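January 12, 2020

**Bergeron's corner stores told to pick a drawer**

Shopkeepers along Clostgate Road have until the end of the month to decide where they keep their lottery slips, and most of them would like the town to find something else to worry about.

The rule arrived in December in a two-page letter from the Bergeron licensing office. Paper slips, scratch cards and anything else "of a chance nature" must be stored in a closed drawer below counter height, out of reach of children and, the letter adds, "casual leaners." A store found with slips on the counter gets a warning. A second visit brings a fine of $800.

The letter does not define a casual leaner. Callers to the licensing office last week were referred to the letter.

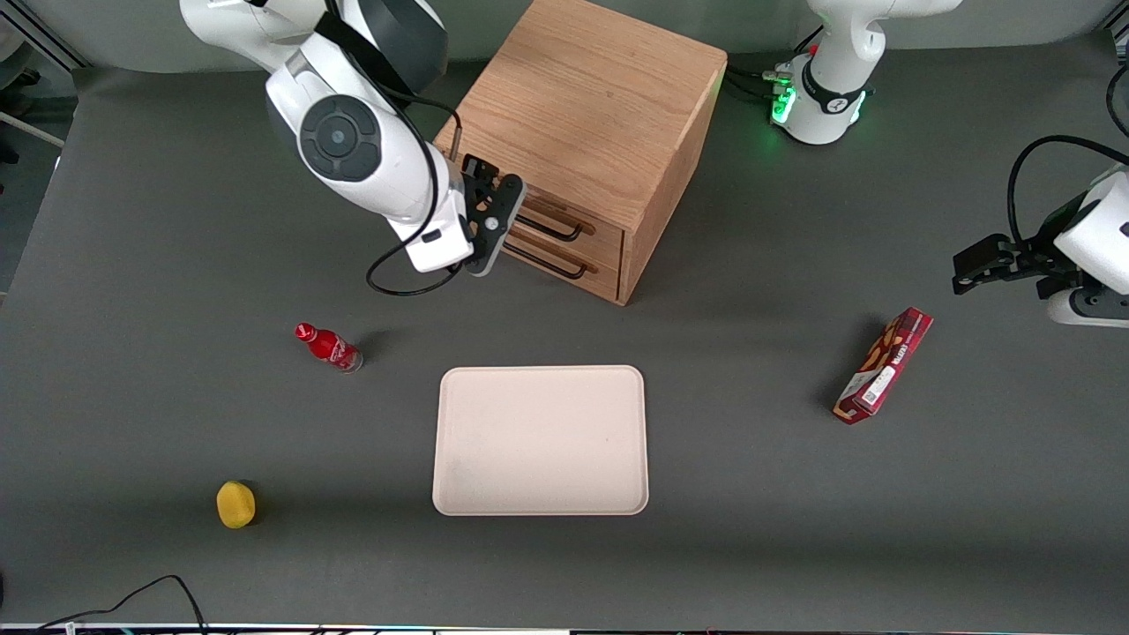 Trouble began with the word "below." Several of the older shops on the road have counters built over freezers, and there is no below to speak of. At Vadari, the narrow grocery at the bottom of the hill, owner Annick Paquette has been keeping her slips in a cookie tin on the floor next to her left foot. She was told by phone that a tin is not a drawer. She asked whether a tin inside a box would be a drawer and was put on hold for 8 minutes.

"I've sold tickets here through three mayors," Paquette said. "One of them still owes me for a newspaper."

She has since bought a small set of drawers at a yard sale in the next town for $4, and it will be perfectly legal once she finds a place to put it. The freezer people have told her not to block the vent. The fire inspector has told her not to block the aisle. At the moment it's in her car.

Other shops have had an easier time. Sukum, the snack and soda place across from the bus garage, remodeled two years ago and has more drawers than it knows what to do with. The staff there moved the slips in an afternoon and then spent most of the next day telling customers where the slips had gone. Sales of scratch cards dropped by almost half that week. They came back once somebody taped up a sign saying ASK, and the licensing office is now looking into whether the sign counts as an advertisement.
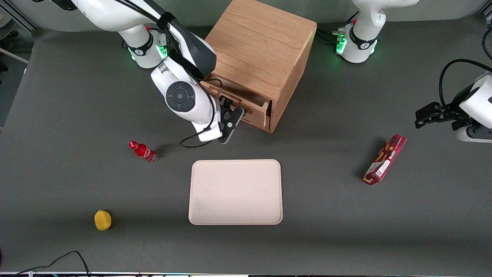
*Nathalie Kennedy*

The town council took up the matter at its regular meeting, between a sewer easement and a request to rename the dog park. Discussion ran well past the time allowed. One member wanted to know if a drawer had to have a handle. Another said his brother-in-law ran a gas station outside town limits and did not have any of these problems, and could that be put in the minutes. It was.

A motion to strike "casual leaners" from the rule failed for lack of a second. A motion to delay enforcement until spring was tabled, and the dog park kept its name.

The council did agree to have the licensing office mail out a corrected letter. The first one gave the fine as $80 on the front page and $800 on the back, and a number of store owners had understandably decided to believe the front. The larger figure is the right one.

Paquette said she would read the new letter when it came. In the meantime she is still selling tickets out of the tin, which she now covers with a dish towel during business hours.

Store owners with questions can stop by the licensing office on the second floor of the town hall annex, mornings only. The elevator is out. Drawers do not need to be brought in for inspection, a clerk said, although two people have already done it.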